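3.2 Le passage de main en main dans les ateliers de Rommont

Il nous faut revenir un instant sur une notion que le lecteur aura déjà rencontrée chez Stan : le « temps de remise », c'est-à-dire le court moment où un objet appartient encore à celui qui donne et déjà à celui qui reçoit. La figure 6 accompagne cette discussion.
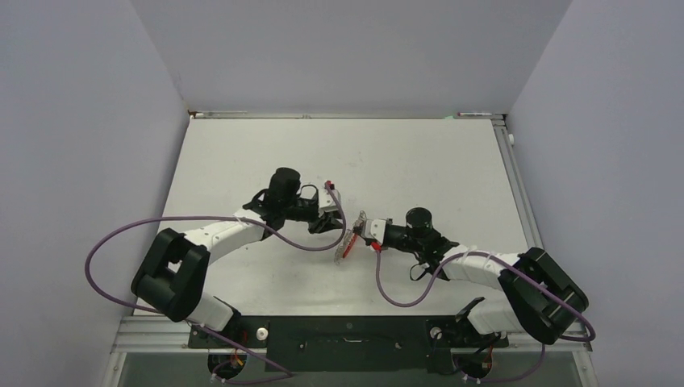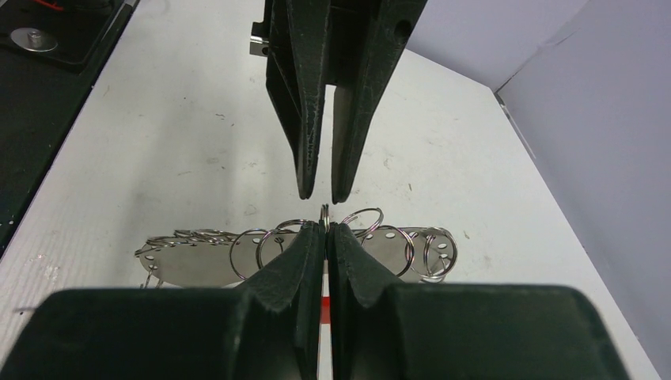
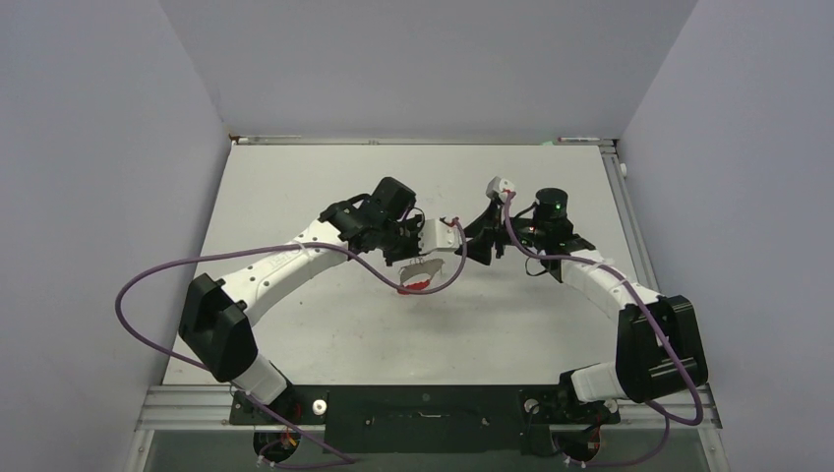
Figure 6. Face à face au-dessus d'un plateau blanc.

Dans les ateliers de reliure de Rommont, que nous avons eu le bonheur de fréquenter pendant tout un mois de février, ce moment est entouré d'une politesse que nous n'attendions pas. L'apprenti ne tend jamais un cahier cousu sans l'avoir d'abord retourné, dos vers le destinataire, et l'ancienne qui le prend marque un léger arrêt — le « merci des doigts », dit-on là-bas. Nos 23 entretiens y reviennent avec une constance touchante, alors même que notre grille n'y consacrait que deux questions.

À Massawe, au contraire, le cahier est posé puis repris, et les relieurs jugent presque impoli de le donner directement. Tihomir Stan y voyait un effet de la disposition des bancs. Nous serions tentés, avec toute l'amitié que nous portons à ses travaux, de chercher plutôt du côté de l'apprentissage, question que nous reprenons en 3.3 à partir des carnets de Botasstead.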